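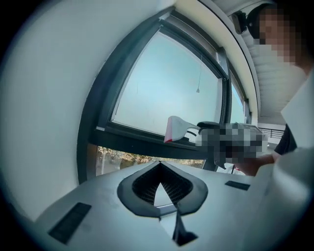
**Window-cleaning club: can a machine take over yet?**

We gave most of this month's Pruststead meet-up to windows, and what a good session it was! Can a machine do a household pane yet? Flat glass in good light, nearly. A real window with a frame, a sill and a cord hanging in the way is much harder — and much more fun to think about.

The Pleteck group are teaching by showing. A person does the chore with grippers in hand, over and over, and the software (they call it Shim) learns from the recordings. Their target is 36 panes in a row with no help. The best run so far is seven.

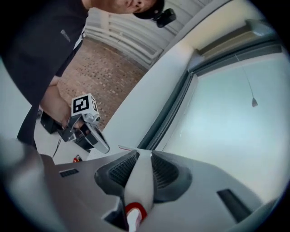
*Gripper in hand at Pruststead.*

Pressure is the sticking point. You and I feel a blade start to skip and ease off before we've thought about it. Shim has to work that out from pictures, and it still leaves streaks near the bottom rail. I watched its latest run at the desk and cheered at the corners, which were lovely.

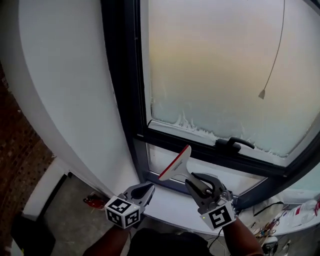 Mitine wrote in afterwards to say that glass is the easy half, and that she'll be impressed when a machine can move the plant pots first and put them back where they were. Fair point — tidying is on the list for April.
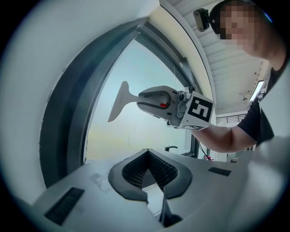

How long does Shim take over one window?

Eight minutes at the moment, down from 20 when we started. Most of that goes on lining up the first stroke.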